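Jonduvside House, September house meeting

I typed these up myself, so blame me for the chatter. Cristóvão Carvalho chaired and we started at 7:15 p.m.

1. Last minutes
Agreed, once I'd fixed the spelling of Berchtold (sorry again!).

2. Money
We have 1687 in the house fund. The Fitard dryer repair came to 600, and I'm still grumpy about it.

3. Folding in the bedroom
We went on about this one for ages. I like using the bed for folding, it's big and it's right there, and the cartoon sheet cheers me up. Cristóvão wants the big black things done first, before the small stuff piles up. Agreed, and I'll write it on the door.
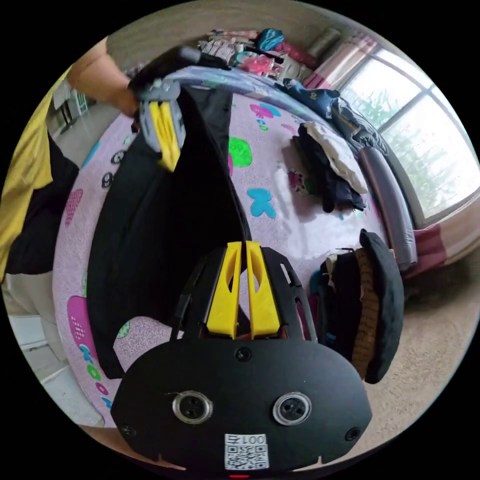

Black laundry on the cartoon bedding, all three.
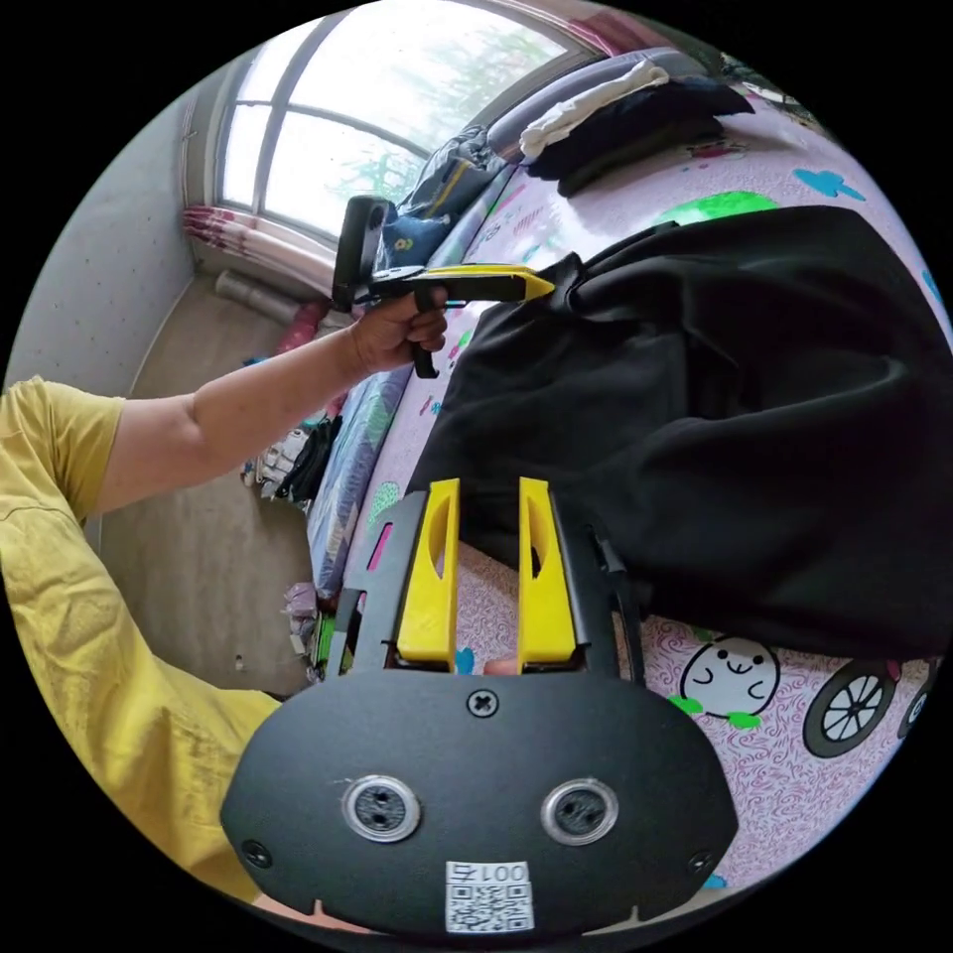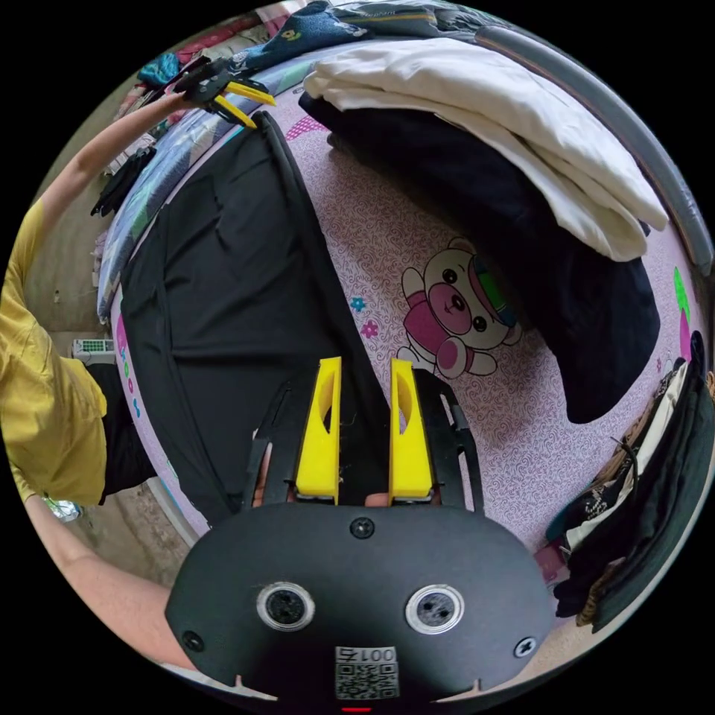 4. Closet shelves
Grukadach can deliver 17 shelf boards, but we haven't measured yet (my job, I know, I know). White blankets go on the top shelf, navy things under them. Curtain talk moved to next time.

5. Any other business
Please bring back my good hangers.

Recent items
August house meeting
Dryer rota
Fitard repair receipt 2873
Closet measurements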